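Marum transcript search: a review for people who work with trial records

Jan 12, 2018

Marum is a search tool for court transcripts. It takes the PDF or text files that a court publishes, splits them by hearing and by speaker, and lets you search across all of them. I used it through December on a set of war crimes trial records, mostly witness testimony and the objections raised during it. The set ran to over 2000 pages.

Loading the files was simple. The program read the hearing dates correctly in most cases and put the sessions in order. Where a witness testified under a code name, Marum treated the code name as a speaker like any other, so I could pull up everything one protected witness said without knowing who the person was. It does not try to match code names to real names, and I would not want it to.

The search itself is good. You can limit a query to the prosecutor, to defense counsel, to the bench, or to a single witness. Looking for a village name only in cross-examination took a few seconds. In the older program I used, Tusley, the same search meant reading every hit in turn and noting who was speaking.

Spelling is the weak point. Place names and family names in these records pass through interpreters and typists, and one village appeared in 3 different spellings in the same month. Marum has a setting for near matches, but it is either too strict or too loose. On the loose setting a surname brought up the names of two other men who had nothing to do with the case. I ended up keeping my own list of variants and entering them by hand.

Exhibits are handled poorly. When a witness is shown a document, the transcript gives an exhibit number and little else. Marum stores the number as plain text and does not link it to the exhibit list, even when both are loaded. Brock Friesen, who handles exhibits in our office, went back to his spreadsheet after a week.

Closed sessions are marked clearly with a gray bar and the page range. That matters when you are writing a summary and need to state that part of the testimony was not public.

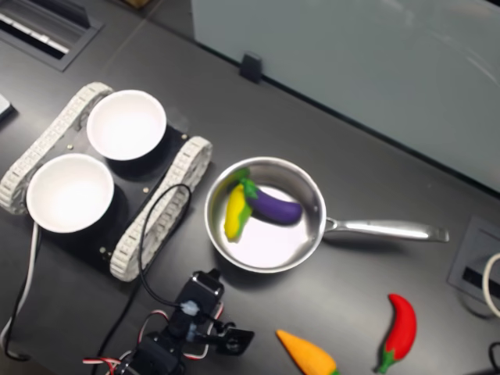

Daranee Chantharasri
Trial monitor and staff writer

Citations export in a fixed format: case, date, page, line. The line numbers were correct in every passage I checked except for one hearing where the court had issued a corrected transcript. Marum kept both versions and cited the older one. Support answered my message in 8 days and told me to delete the first file, which fixed it.

A license covers one user for a year, and the trial period is 60 days. Notes can be shared only between paid users.

I will keep using it for testimony. For exhibits, look at something else. An office that works mainly with judgments and appeals will get less out of it, as the speaker search is the main reason to buy.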